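The Folded Shirt and the Shared Laundry

Residents' services in Zistville are rethinking the place where clean clothes are sorted, folded and put away 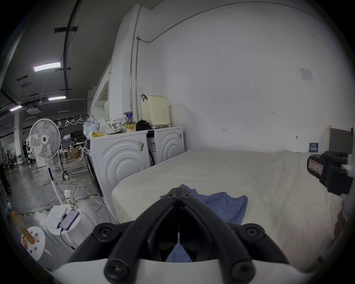
For most of its history, the laundry room in a shared residence has been planned around its machines. Architects set aside space for washers, water supply and drainage, and whatever floor remained was left to the people using it. The result is familiar to anyone who has lived in a residence hall or worker housing: clothing is washed in one room, carried to another and left in a heap on the nearest bed.

The Pramis Residential Institute, which advises housing providers in Zistville and the neighboring district of Mastlow, began a review of this arrangement in February. Its staff visited 23 shared residences and asked the people living there how they dealt with clothing after the wash. Washing itself drew few complaints. Folding, hanging and storage drew a great many.

The most common folding surface was the bed. Residents described it as the only flat area large enough for a shirt with both sleeves spread out, and in 32 of the household interviews it was named ahead of any table or counter. The institute had expected to recommend that the practice be discouraged. Its final guidance takes the opposite view. A bed with a plain, smooth cover is a good place to fold, provided that it is cleared first and that finished items are moved off it promptly.

The guidance deals at some length with shirts, which residents found harder to manage than trousers or towels. A shirt should be laid face down and smoothed from the collar outward before any fold is made. The sleeves are brought across the back, the sides follow, and the hem is raised to meet the collar in one or two turns. Collared shirts should be buttoned at the top. Garments that crease easily are better placed on hangers at once, and the institute advises keeping at least five free hangers on a rack within reach of the bed.

Washing machine tops received a section of their own. Where machines stand side by side, their combined surface tends to become a shelf for baskets, bags, snacks and drinks. Pramis does not object to the basket. It does ask that food and drink be kept elsewhere, and that dark clothing waiting for a wash be kept apart from anything already clean. Plastic bags should be emptied and put away as soon as a load is started.

Floors are the final concern. A fan can make a crowded room more comfortable on a warm afternoon, but its cable should run along the wall and away from the path between the machines and the bed. Small side tables and stools are useful for papers, bottles and telephones — items that otherwise end up among the folded clothes.

The Sutherland residence in Mastlow has adopted the guidance on four of its floors. Each now has a rack beside the folding area and a posted notice with instructions for shirts, bed linen and towels. Managers there report that residents have asked for a second rack on the upper floors, where work clothes are washed most often, and for a longer evening period in which the machines may be used.

Pramis will return to Sutherland before the guidance is extended to other residences in Zistville. A supplement on the storage of winter bedding is in preparation.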